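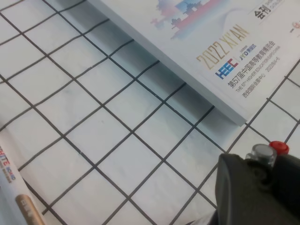

Ata da reunião – roteiro de visita ao mosteiro
07/03/2018

Presidiu Mekdes Gebreyes. Presentes 6 membros do grupo de viagens. A ata anterior foi lida e aprovada, com a correção do nome da paragem de Sulleo, que vinha mal escrito.

1. Transporte até Woldegiorgis

A proposta da agência Seta prevê autocarro de ida e volta no mesmo dia, por 820 euros, com motorista incluído. A presidente perguntou se o valor cobre as portagens e o estacionamento junto ao mosteiro. A resposta escrita da agência diz «em princípio, sim», o que foi considerado insuficiente. Já na viagem do ano passado o «em princípio» acabou numa fatura suplementar. Fica pedido um orçamento fechado, sem o qual não se assina nada.

Foi sugerida a alternativa da carreira regular até Sulleo e táxi daí em diante. Houve dúvidas. O horário publicado na internet não coincide com o afixado na estação, e ninguém na sala conseguiu dizer qual dos dois vale. Um dos presentes garantiu que há sempre táxis à chegada. Perguntado quando lá esteve pela última vez, respondeu que foi há bastantes anos.

2. Subida às grutas

O folheto turístico descreve o caminho como «passeio suave para todas as idades». São 400 degraus, segundo o mesmo folheto, na página seguinte. A presidente entende que as duas afirmações dificilmente convivem e pediu que a informação enviada aos inscritos mencione os degraus logo no primeiro parágrafo. Aprovado.

Quem não quiser subir pode ficar no pátio inferior, onde estão as estelas e a casa de chá. Falta saber se a casa de chá abre em março – o mosteiro diz que sim, a agência diz que só a partir da Páscoa.

3. Guia

A empresa Flurosow oferece guia em português durante 2 horas. O texto de apresentação promete «acesso a salas normalmente fechadas ao público», sem dizer quais. Consultada por telefone, a empresa falou em autorizações dependentes do dia. O grupo não vê motivo para pagar suplemento por uma porta que pode estar fechada. Decidiu-se contratar apenas a visita simples, com dois votos contra.

4. Almoço

Adiado. As ementas recebidas não trazem preços.

5. Outros assuntos

Foi lida uma mensagem de um inscrito a pedir que se acrescente uma paragem no mercado de Sulleo. Não se opõe o grupo, mas o programa já está apertado e o regresso teria de se fazer de noite. Fica para decidir quando houver horário definitivo do autocarro.

Mekdes Gebreyes escreve à Seta e à Flurosow até ao fim do mês. As inscrições não abrem antes de chegarem as duas respostas por escrito.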